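Home > Guides > Kitchen > Small spaces

Setting Out a Tabletop Kitchen Station on a Plain White Table

Reading time: 3 min

A tabletop station is a single table that takes the place of a counter. It holds one heating appliance, a small set of dishes and whatever food is being prepared or served. The method below covers placement only. Wiring, ventilation and shelving are treated in separate guides.

What you need

- A table with a smooth, wipeable top. White shows crumbs and sauce quickly and is easy to check after cleaning.
- One countertop appliance, such as a toaster oven.
- One plate, one cup and one colander or bowl for rinsed produce.
- Condiments in squeeze bottles with caps that close fully.
- A damp cloth and a dry cloth.

Before you start

Clear the top and wipe it down, working from the back edge to the front. If the table has holes for cables or fixings, wipe around them separately and keep dishes with narrow feet off them. A cup set half over a hole will rock.

Step 1. Place the appliance

Put the appliance on first. It is the heaviest item and the only one with fixed clearances. Set it at one end of the table, with the door facing the open part of the top. Allow the clearance given in the appliance manual at the back and sides. In front of the door, leave enough room to lower it fully and draw out the rack.

Check the cord. It should reach the outlet without crossing the work area or hanging where a chair can catch it.

Step 2. Place the plate

The plate goes toward the back of the table, away from the appliance door. It serves as the holding spot for anything that drips. A ketchup bottle laid on its side on a plate leaves any residue on the plate, where it can be rinsed off. Make sure the whole bottle sits inside the rim. If it overhangs, turn it on the diagonal or use a larger plate.

Step 3. Place the colander and cup

Both go in the middle zone, between the plate and the near edge. The colander takes the center, as the item most often reached for. The cup goes beside it, on the appliance side but outside the swing of the door, with its handle turned toward the person standing at the table. Fruit with its own peel, such as a banana, can rest directly on the surface behind the cup. 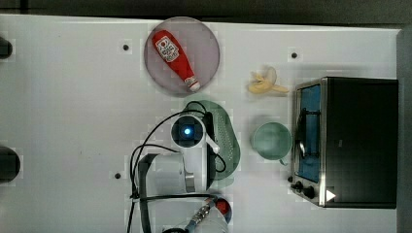
Step 4. Check the reach

Stand at the near edge and touch each item in turn. You should not have to lean across the appliance or pass a sleeve over the cup. Items used every time belong in the front half. Items used once per meal can stay at the back.

Repeat the check from the side if two people will share the table. An arrangement that works from one position often puts the cup directly in the path of the other.

Step 5. Check the edges

Look at the table from the side as well as from the front. A large bowl tends to drift toward the edge as smaller items are moved around it. Move it in until a hand laid flat fits between the rim and the edge. Also look for dishes tucked under any bracket, stand or overhanging part. These are easily knocked when the larger piece is shifted, so pull the dish clear before moving anything above or next to it.

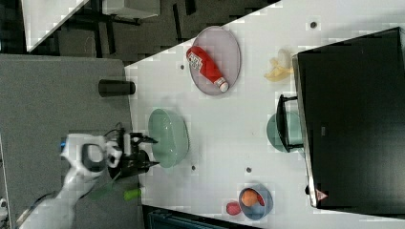

Callum Ackroyd

Step 6. Fix the layout

Once the layout works, record it. Low-tack tape at the corners of the appliance is sufficient; dishes do not need marks. I used Marsden tape on my own table and it lifted without residue after 2 months. Test any tape on the underside first.

Common faults

Door blocked by a dish. Move the dish, not the appliance. Shifting the appliance changes the rear clearance.

Bottle rolls. Lay it on a plate with a raised rim, or stand it on its cap if the cap is wide enough.

Table feels crowded. Measure the depth. On my table the usable depth is 525 mm, and three rows of items are too many. Keep to 2 rows and store the rest.

Fruit marks the surface. Wipe it promptly and put peeled fruit on a dish if it will be left standing.

Cleaning

Unplug the appliance and let it cool. Remove the dishes, then the plate with the bottle still on it, and wipe the top with the damp cloth followed by the dry one. Return items in the order of Steps 2 and 3.

Related guides

Choosing a Table Height for Standing Prep
Fitting the Casent Under-Shelf Rail
Posau Colanders: Sizes and Storage
Cable Routing for Countertop Ovens
Sevley Folding Tables: Leveling the Feet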